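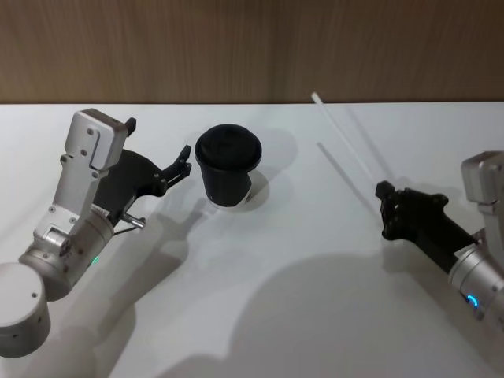

Getting the Smell Out of Cups, Flasks and Lunchboxes

I have a shelf in my kitchen that my daughter calls the graveyard. It's where travel cups, flasks and plastic tubs go when they've started to smell of something and I've lost the will to deal with them. Last week I took the whole lot down, lined it up along the draining board and spent a wet afternoon going through it piece by piece, and I'm happy to say that nearly everything has gone back into use. One soup flask went in the bin. It had been at the bottom of a rucksack since the summer and I'm not prepared to talk about it.

So these are the things I do, most of them learned from other people and a few from ruining something first. If you've a better way, put it in the comments, I do read them.

Start by taking it apart

I mean properly apart. Most lids come to pieces far more than you'd think – there's usually a rubber or silicone ring pushed into a groove on the underside, and very often a second, smaller one round the drinking hole. I had a cup for two years before I found the second ring on it, and what was living behind that ring was the whole of my problem. I'd been scrubbing the cup itself like a mad thing and it was perfectly clean!

To get a ring out, pinch it between finger and thumb and push it sideways so a bit of it humps up, then get hold of the hump. If that won't work, use the handle end of a teaspoon. Please don't use a knife. I nicked the ring on a nice Adlow flask with the tip of a paring knife and it has dribbled down my chin ever since.

Take a photo on your phone before you pull anything out, too. Some rings have a flat side and a ridged side and it matters which way round they go back.

Tea and coffee stains

Bicarbonate of soda is still my first choice. A heaped teaspoon in the cup, enough hot water to cover the brown bits, leave it while you get on with something else, then go round with a soft brush. Old stains might want it twice. For steel ones I sometimes leave it overnight with the lid OFF – never screw a lid down on anything fizzing or steaming, it can build up pressure and you'll get it in the face.

Denture tablets work very well and they're cheap. My neighbour Katalin Mészáros put me on to them. She does her teapot with one every month and her teapot is a thing of beauty, whereas mine looks like the inside of a chimney, and I rather like it that way. One tablet in warm water for a cup, a couple for a big flask, then rinse and rinse again.

What I wouldn't use is bleach, particularly in steel, where it can pit the metal. And never, ever mix bleach with vinegar or any other cleaner. I know everyone says it, but I still see people on forums suggesting all sorts.

Straws

Get yourself a set of straw brushes. They look like oversized pipe cleaners, they cost next to nothing, and there's really no other way of cleaning a straw properly. I tried for years with a twist of kitchen roll on a skewer and all I did was leave kitchen roll in the straw.

Wet the brush, put a drop of washing-up liquid on it, push it through from one end and then from the other. Bendy straws want doing slowly at the bend. Hold it up to the window afterwards and look down it like a telescope. Dry them standing up in a tall glass with a bit of kitchen paper in the bottom.

If you've been drinking anything with milk in it, or a smoothie, rinse the straw as soon as you've finished, even if it's only under the cold tap at work. Dried-on banana is like cement.

Plastic tubs that smell of curry

Akash Lodhi at my allotment grows the most wonderful chillies and gives me tubs of what he makes with them, so I've had plenty of practice at this one. Plastic holds on to smells much more than glass or steel does, and it hangs on to the orange colour as well.

For the smell: wash it first to get the grease off, really hot soapy water and a second wash if it still feels slippery. Then scrunch up a sheet of newspaper, put it in the dry tub, pop the lid on and leave it a day or two. I've no idea who thought of it first but my mother did it with her picnic box and I've never found anything better. Wash it again after, obviously.

For the colour: sunshine. Put the tub on a windowsill, open side to the glass, and wait. In June it might take a couple of days. At this time of year you could be waiting until your next birthday, so I've more or less accepted that my winter tubs are orange.

A squirt of oil wiped round the inside before you put anything tomatoey in is supposed to stop the staining. I've tried it and I'd say it helps a bit. It also makes the tub a pain to wash, so take your pick.

Vinegar, and when I bother with it

Ordinary white vinegar, one part to four or so of water, is what I use for limescale and for that musty smell you get when something's been put away damp. Half an hour is plenty. It's good for lids, and I give my rings a soak in it now and then, but I don't leave them in for hours on end as I've a feeling it makes them go hard.

I wouldn't bother with it for coffee. I know people swear by it, but I've done the two side by side (yes, this is how I spend my evenings) and the bicarb won easily. The vinegar one just smelt of chips.

The dishwasher question

Check the bottom of the cup. If it says top rack only, it means it. I lost a Corkar tumbler that way, it went in straight and came out leaning. Insulated steel cups are best done by hand unless they're marked otherwise, and painted ones will go chalky if you keep putting them through.

Lids I do put in, with the rings out, and I keep the rings in one of those little net bags you use for tights. Before the bag I found one wrapped round the spray arm. Another I've never found at all.

Drying, which everybody skips

I'm convinced that most smelly cups are just cups that were put away wet. You wash it, you give it a wipe, you screw the lid on and put it in a dark cupboard, and of course it smells in a week!

Leave everything apart overnight on a rack or a folded tea towel. Cups upside down, but propped up at one side so the air can get in – I lean mine on a wooden spoon. Then store them with the lid off, or resting on top loosely. It takes up more room and looks untidy and I'm afraid that's that.

If a cup's going away for a long time, drop a spoonful of dry rice or a dry teabag inside. I use teabags as I can never get the last grain of rice out.

A few odds and ends

Na-rae Kong wrote in after my last page to say she freezes her silicone rings when they smell of garlic. I was doubtful but I've tried it on one and it did seem milder afterwards, so thank you Na-rae, and I'd love to know if it works for anyone else.

You can often buy spare rings and lids from the maker for a couple of pounds, so have a look before you throw a good cup out. Measure the old ring across the middle while it's lying flat, and don't stretch it.

Label your lids. A dab of nail varnish on the lid and a matching dab on the base of the tub, a different colour for each size. I did mine one January with a set of old varnishes and it's lasted very well, apart from the pink, which came off in the wash.

Never leave milky drinks in a closed cup overnight in the car. If you've already done it, open it outside.

Next time I'm going to tackle chopping boards, as I've had a few of you asking about onions. If you've got a wooden one that's gone furry, don't sand it until I've written it up!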